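Crichton meal packing trial: progress report for February
Prepared for Flarkico by Magnus MacBrayne, site manager

You asked for a shorter report this time. I have left out the history of the conveyor.

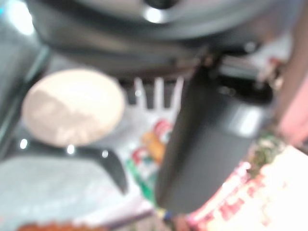

The second arm has now been on the tray line for the whole month. It picks mixed items into meal packs on the day shift, and people do the same job next to it and on evenings. The Wornura software that tells it what it is looking at was updated at the start of the month, and again three days later to undo part of the first update.

Output

The target you set us was 50 packs an hour for the arm working on its own. Our best hour was 69, on a menu that might as well have been written for it. Our worst hour was 40, and involved cutlery. Forks remain a sore point. Shiny wrappers are the other one, particularly under the lights at the far end, where we've turned two fittings away and put a matte sheet over the bench. The cleaners have views on the matte sheet.

Soft food went better than I told you it would in my last report, and I'm happy to be wrong in writing. We dropped the grip setting twice and the number of squashed items in the reject bin came down to something the evening crew no longer photograph.

Staffing

No positions have gone, as agreed. What has gone is the old job of standing in one spot for a full shift putting the same thing in the same corner of the same tray. I haven't met anyone who misses it, although a couple of people miss the talking that went with it. You can't chat much when you're the only human at that end and your job is to clear faults.

Clearing faults is its own skill and we were slow to treat it that way. For the first fortnight it fell to whoever was closest, and people learned to stand somewhere else. It's now a rostered role with an hourly swap and the higher pay rate, paid out of the training line in your grant. I should have asked before moving that money. I'm asking now.

The union delegate raised the stop button, which was placed for someone a good deal taller than most of the packing crew. Sutex moved it within the week and charged us for the visit. The invoice is attached, along with my reply.

Sore wrists and shoulders: over 3 months of first aid entries are being gone through by the nurse and I'd sooner wait for her than guess. The crew say it's better. They also say the lifting has shifted to whoever refills the bins, and on that they're right. A tipping trolley is on order.

Spending

Under budget on parts, over on labour, and level overall if you accept the request above.

Next month

The evening shift gets its turn with the arm, at their request, which surprised me. We'll run the full menu, forks included. I also need a decision from you on the spare gripper. The current one is fine, but if it stops being fine we pack by hand until a new one arrives, and the day crew have got used to their chairs.

Magnus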